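기초조형 실습 4주차 수업 노트: 흰 물건을 어두운 바닥에 놓고 보기

지난주에 연필 잡는 법까지 하고 끝났으니까 이번 주는 바로 놓기로 들어갑니다. 제가 학생 때 제일 싫어했던 과제가 흰 물건 그리기였어요. 종이도 희고 물건도 흰데 대체 뭘 그리라는 건지! 그런데 몇 년 가르쳐 보니 결국 매 학기 이걸 다시 꺼내게 되네요. 색이 빠지면 모서리, 두께, 구멍 같은 게 갑자기 잘 보이거든요.

준비물은 실기실 공용장에 있는 Savow 석고 블록 세트, Avus 무광 검정 깔개, 각자 쓰는 연필과 지우개입니다. 깔개는 접지 말고 말아서 돌려놔 주세요. 접힌 자국이 그림자처럼 보여서 다음 반이 고생합니다.
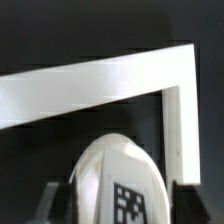 첫 연습은 윤곽과 틈입니다. 물건을 그리기 전에 물건 사이의 빈 곳을 먼저 그려 보세요. ㄱ자로 꺾인 흰 부재 아래로 둥근 머리가 올라와 있는데 서로 닿지는 않지요. 그 사이의 어두운 모양을 하나의 덩어리로 보고 따라 그리면 위치가 훨씬 잘 맞습니다(저는 이걸 '틈 먼저'라고 불러요, 멋진 이름은 아니지만). 꺾인 모서리에서는 면이 두 개라는 것도 잊지 마세요. 좁은 면이 조금 어둡고 넓은 면이 밝습니다. 이 차이를 안 주면 기둥이 종이띠처럼 납작해져요.

시간은 8분씩 끊어서 합니다. 8분 그리고, 연필 내려놓고, 뒤로 물러나서 보고, 다시 8분. 처음 8분은 선만, 다음 8분은 면만. 지우개는 면 단계에서만 쓰기로 해요. 선 단계에서 틀린 선은 그냥 두고 옆에 새로 그으면 됩니다. 저도 그렇게 하고, 틀린 선이 많은 그림을 더 좋아합니다.

둘째 연습은 오목한 것입니다. 블록은 다들 금방 하는데 움푹 들어간 형태가 나오면 갑자기 손이 굳더라고요. 요령은 테두리 두께부터 보는 거예요. 빛을 받는 테두리 선이 한 줄 있고, 안쪽 벽은 아주 조금만 어두워집니다. 여기서 욕심내서 진하게 칠하면 흰 그릇이 회색 그릇이 돼요. 그 위에 얇은 판이 걸쳐 있으면 판의 가장자리가 어디서 테두리를 넘어가는지, 그 지점만 먼저 점으로 찍어 두세요. 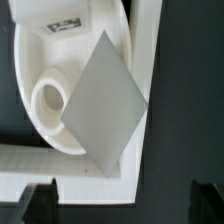
Lirnthorpe 수강생 게시판에는 안쪽 벽을 거의 안 칠했는데도 깊어 보여서 놀랐다는 글이 올라왔습니다. 바닥 쪽 구멍 하나만 제대로 어둡게 눌러 줬더니 나머지가 저절로 들어가 보였고, 오히려 처음에 벽을 전부 문질러 칠한 그림이 더 얕아 보였다고 해요. 그리고 얇은 판을 그릴 때 두께를 표시해야 하는지도 물었더군요.

좋은 질문이라 다 같이 보라고 적어 둡니다. 두께가 눈에 안 보이면 안 그려도 돼요. 판이 얇다는 건 두께 선보다 판 밑에 생기는 그림자로 말해 주는 게 낫습니다. 그림자가 가장자리에 바짝 붙으면 판이 붙어 있는 거고, 조금 떨어지면 떠 있는 거예요. 선 하나로 되는 일이니 연습장 구석에 꼭 두세 번 해 보세요.

셋째는 배치입니다. 검은 상판 위에 흰 물건을 여러 개 늘어놓을 때 다들 한가운데에 가지런히 모으는데요, 그러면 그림이 증명사진처럼 됩니다. 하나는 앞으로 빼고, 하나는 살짝 돌려서 옆면이 보이게 하세요. 납작한 것은 뒤로 보내도 좋습니다. 납작한 물건은 바닥의 기울기를 알려 주는 자 역할을 하니까요.
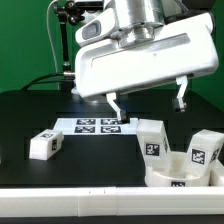 기울기 얘기를 조금 더 하자면, 네모난 무늬가 격자로 찍힌 판은 정말 고마운 물건이에요. 줄이 멀어질수록 간격이 좁아지는 게 바로 보이니까 투시 보조선을 따로 안 그어도 됩니다. 무늬까지 다 그릴 필요는 없고 바깥 테두리 네 변과 가운데 십자만 잡으세요. 검은 무늬를 꼼꼼히 칠하기 시작하면 그날 수업은 거기서 끝납니다(매 학기 꼭 그렇게 돼요).

과제는 2장입니다. 한 장은 틈만 그린 것, 한 장은 면까지 간 것. 종이는 Lo Presti 크로키북이면 충분하고 다른 것도 상관없어요. 배경은 둘 다 어두운 바닥으로 통일하고, 뒤에 색이 있는 벽이 보이더라도 이번에는 색을 쓰지 말고 회색 한 단계로 눌러 주세요. 초록이든 빨강이든 눈을 가늘게 뜨고 보면 명도가 나옵니다.

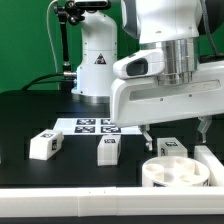 블록 면의 명도는 세 단계로만 나누세요. 윗면, 밝은 옆면, 어두운 옆면. 면에 작은 표시가 찍혀 있다면 면을 다 정한 뒤 마지막에 넣습니다. 표시부터 넣으면 눈이 거기로만 가서 블록의 비례를 놓치기 쉬워요. 그리고 표시도 면과 같이 기울어진다는 것! 정면에서 본 네모를 그대로 붙여 버리는 실수가 정말 많습니다.

참고 읽을거리는 교재 57쪽입니다. 그림만 봐도 되는데 아래쪽 작은 글씨에 반사광 설명이 있으니 거기는 읽어 오세요. 과제는 다음 시간 시작할 때 벽에 붙일 거라 뒷면에 이름을 쓰고, 연필 가루가 묻어나지 않게 얇은 종이를 한 장 덮어 오시면 됩니다. 다음 주에는 같은 물건에 천을 씌웁니다. 집에 안 쓰는 흰 손수건이나 면포가 있으면 가져와 주세요.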